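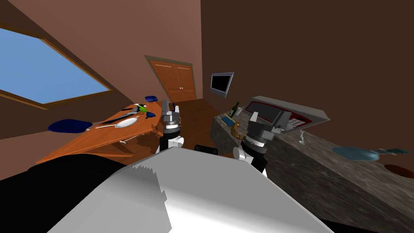 Most of July went into one question: how much does it matter where the robot's head camera points when you train in simulation? I had assumed it mattered a little. It mattered a lot more than that, and fixing it took one change in the training setup that I should have made in the spring.

Some background for people who haven't read the earlier posts. Kivi is the two-armed robot model I've been working with at Wotico, and Prorus is our name for the training code that sits on top of the simulator. The task is simple to state. There's a room with a dining table on one side and a kitchen counter on the other, and the policy has to pick up a named item from one and put it down on the other. It only gets the camera view and the joint positions. It is never told where anything is.

Up to this summer, every training run used a level camera at a fixed height. The policy did well on our usual test and I was pleased with it. Then I tried it with the camera rolled to one side, so that the floor and walls all sit at an angle, and it fell apart. The arms would start off toward the counter and drift. On most attempts the gripper closed on air a few inches from the item. The arms themselves were fine. The policy had learned what "down" looks like in the picture and was using that as a shortcut for where the table surface should be.

**What I changed**

At the start of each episode the camera now gets a random roll and pitch, held steady until the episode ends. I tried changing it during the episode too, but that slowed training and the result was no better. The policy also gets the tilt as 2 extra numbers next to the joint positions. A real robot would have that from a cheap motion sensor, so it doesn't feel like cheating.

I also stopped cropping the robot's body out of the camera view. The old code masked the lower part because I thought it was wasted pixels. With the mask off, the shell and the upper arms stay in view, and the policy has something fixed to measure against. I didn't expect that to help as much as it did.

**Results**

The test set is 292 episodes, all with item positions the policy hasn't trained on and all with a tilted view. I ran 3 training seeds for each setup.

- Level camera, body masked: fails on nearly everything except items close to the gripper at the start.
- Random tilt, body masked: clearly better, but one seed never got going.
- Random tilt, body visible, tilt numbers given: roughly 70 percent success, with all seeds close together.

The last setup gives up a little on the level camera test. I can live with that.

The failures that remain are mostly of one kind. Flat things are hard. Plates and forks on the dining table get nudged instead of lifted, while a bottle on the counter is picked up cleanly most of the time. I think this is a gripper approach problem and has nothing to do with the camera, but I haven't separated the two yet. Items near the sink also do worse than I'd like, and I don't have a good explanation for that.

**Notes on cost**

Training takes longer now. The early part of the curve is nearly flat and I killed two runs that were probably fine. If you try this, leave it alone overnight before deciding it's broken. Rendering isn't any slower, and the extra inputs cost nothing you'd notice.

I also tried rotating the images back to level before giving them to the policy. It works for small angles. With larger ones you lose the corners, and on this task the corners often have the counter or the end of the table in them - so I dropped it.

Next is moving this to the real arms in the Tanotville lab. The camera mount there sags a bit over the course of a day, and that was the reason I started looking at tilt in the first place. I'll clean up the Prorus config files before then and post them with the next update.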